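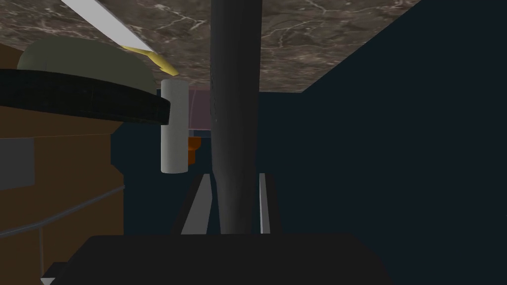

4.2 Cleaning and playing a record on the Garell 354

Before you start, switch the amplifier off or turn the volume fully down.

1. Lift the dust cover until it stays open by itself.
2. Place the record on the mat, label side up, and set the speed switch to 33 or 45.
3. Start the platter and hold the carbon brush lightly across the grooves for 15 seconds. Do not press.
4. Unclip the arm and raise the cueing lever.
5. Move the arm over the run-in groove and lower the lever.
6. Turn the volume up slowly.

Note: a new Palumbo stylus needs 40 hours of playing to settle. Some dullness in the treble is normal until then — do not raise the tracking force to correct it.

Caution: never clean the stylus from side to side. Brush from back to front only.

If the sound skips, check the arm balance (section 3.5) before changing the anti-skate setting.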